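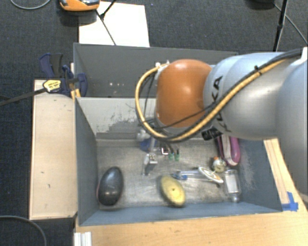 A KUKA arm over a bin of mixed objects, the standard setting for this kind of grasping work.

Every few months somebody sends me a paper on bin picking and asks whether the problem is now solved. The latest was the Skisach study, and the person who sent it was Anika Villanueva, who knows perfectly well what I am going to say and wanted to watch me say it in public.

So. The headline claim is that a grasping policy trained on its own attempts, with no human labels, gets better the longer you leave it running. The authors let the arm make 999 attempts and report 905 successes. I have no quarrel with the arithmetic. My quarrel is with the word "success", which in the methods section means that the gripper closed on something and the something was still there when the arm had lifted clear of the bin. It does not mean the object was the one you wanted. It does not mean the thing could then be put down the right way up, or put down at all without being thrown. If I asked a warehouse hand for a bottle and got a shoe, held by the toe, I would not write that down as a win.

Halyna Didenko made the same complaint about the Flullero results two years ago and was told that picking the right object is "a separate module". Perhaps it is. But nearly everyone who reads these papers outside the field takes the grasp figure as the whole job, and the press releases do very little to discourage them.

Then there is the matter of what goes in the bin. The usual mixture is bright, light and well spread out, with plenty of floor showing between one object and the next. A purple shoe-like thing in the corner, something yellow and oval against the near wall, a clear bottle on its side. I grant that the clear plastic is a fair test, as depth cameras have always been bad at it. The rest of it strikes me as kind to the robot. Real bins are full, and full of the same thing, tangled up with itself. Fill one with 400 identical hose clips and come back to me.

The paper does have an answer to this, tucked away in an appendix. The team tried a second set of objects the policy had never met, 600 attempts in all, and say the drop was "modest". They give no number. Taras Nechyporuk wrote to ask for one and has been promised it with the code release, which was due in December. I would have thought a modest drop was easy enough to print.

What I do like is the part the authors seem least proud of. When a grasp fails, the policy looks again and moves its fingers before closing, and the ablation without this second look is much worse. Hideaki Uchida thinks that is the real finding and the self-supervision is window dressing. I half agree with him. A plain controller with the same second look, run on the same bin for the same number of tries, would settle it, and it would cost the lab a week. They compare against Kuzmenko instead - a method that plans once, shuts its eyes and goes - and beating that tells us only that looking helps.

Melaniia Vasylenko, who is more generous than I am, says I am asking a research paper to be a product. Fair enough, but the introduction mentions warehouses four times, and I did not put them there. If the claim is about learning, let us have the plain controller. If it is about warehouses, let us have the hose clips. I would read either paper with pleasure, and I have told Anika she may send me both.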